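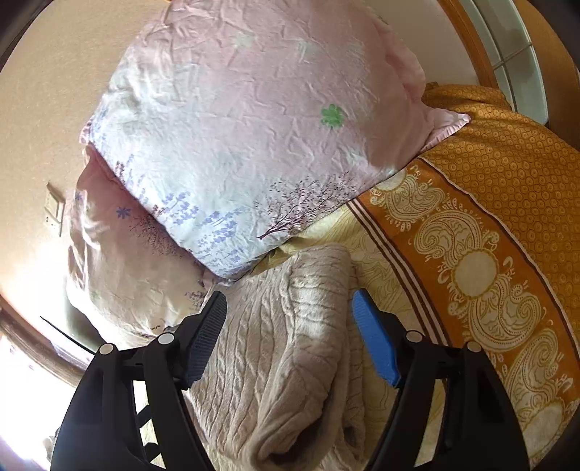

Marjorie Pearce wants to know if she has to iron the sheets before I arrive. No, Marjorie, please don't! I've been swapping homes with strangers for years now and I have never once ironed a sheet, for myself or for anybody else. But it's the kind of thing people write in to ask before their first swap, so I've put all the usual ones on this page.

How does a home swap work?
You stay at my place, I stay at yours, and no money goes back and forth between us. Most of mine have been at the same time, but you can also do it in turns if one of you has a spare room or somewhere else to go. I find my swaps through Skosik, a small listing site that charges a yearly fee of $200. I've tried a couple of others and got a lot of messages from people who never wrote back.

How many have you done?
13 so far. The shortest was a long weekend and the longest was five weeks in Louro, where I learned to like very salty soup.

Is my home nice enough?
Probably, yes. Mine is around 1,200 square feet with an old kitchen and a bathroom door that sticks in summer, and I still get more requests than I can say yes to. People want a quiet street, a decent shower and somewhere to park. Put the sticky door in your listing and you won't hear about it later.

Do I need to buy new bedding?
Nope. Clean is what counts. I wash everything the day before and leave a second set in the closet. Patterned pillowcases, faded ones, the ones your aunt gave you, all fine. Do leave extra blankets where people can find them (I spent my first swap sleeping in a coat, and the blankets were on top of the wardrobe the whole time).

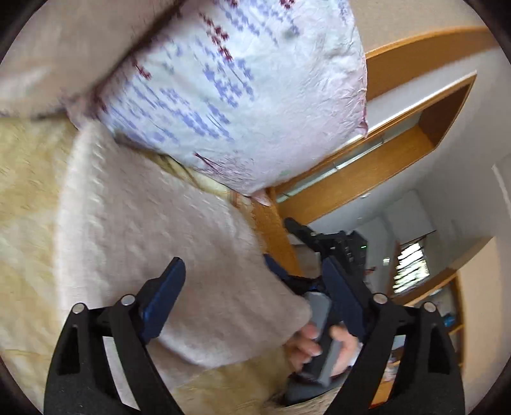

I also ask ahead if anyone has trouble with feathers or wool. Takes one line in an email, and then I can put the right pillows out.

What about my private stuff?
I have one closet with a lock on it. Papers, the good camera and my tax mess all go in there. Everything else stays where it lives.

Should we sign something?
I do. It's a single page with the dates, who feeds the cat, and who pays if something breaks. Jeferson Damasceno, my swap partner last November, suggested we each cover the first $200 of any damage, and I've kept that in every agreement since. Call your home insurance too and tell them what you're doing. Mine was fine with it but wanted the names in writing.

Who cleans at the end?
Each of you cleans the place you stayed in. Strip the beds, run the dishwasher, take the trash out. I try to be out by 11 a.m. so nobody bumps suitcases in the hallway.

Can I bring my dog?
Ask first, always. I say yes to dogs and no to parrots, long story.

Can I swap with you?
Maybe! I'm booked through the spring, but fall is wide open. Send me a note with your town and your dates. I answer mail on Saturday mornings, so give me a few days.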